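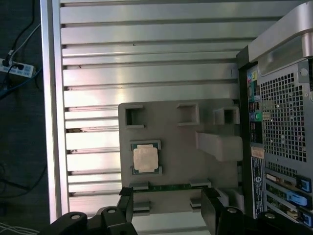 What did the students spend the spring grant on? Most of it went to the gripper, the computer parts they practice on, and bus fare for the Saturday group.

I know that is the short version, so let me give you the longer one, and thank you again for being so patient with us while the spring schedule sorted itself out. The Cabello robotics club has been running since 2023, and this is the first year we have let the students choose their own project from beginning to end. They chose computer repair – taking old desktops apart with a robot arm and sorting what comes out – and they named it Julier, after a long argument I was glad to stay out of.

The work right now is all about small parts. The students have a gray plastic plate with rounded corners that holds a processor and, below it, a narrow green circuit board, and the plate sits on the ribbed aluminum bed right beside a desktop tower. The arm is supposed to lift each part and set it back down where it came from. The processor is going well! In the last round before this report the students logged 300 tries with it and 200 were clean. The circuit board is slower going, and they have asked for softer fingertips, which we can cover from what is left in the supplies line.

Dénes Pintér has been coaching the programming side and has moved the group over to writing their own test notes, with mixed results (some of the notes are wonderful and some are one word long). Two of our younger members now run the arm by themselves from start to finish, and I can't tell you how much taller they stand when they do it.

On money, we have $521 left. We would like to put part of it toward the entry fee for the Sutumon student challenge in May and hold the rest for fingertips and spare cables. The Zaromo kit we talked about in the fall can wait until next year.

Still to do before the challenge: finish the circuit board routine, write the team's two-page summary, and get the permission slips back from families.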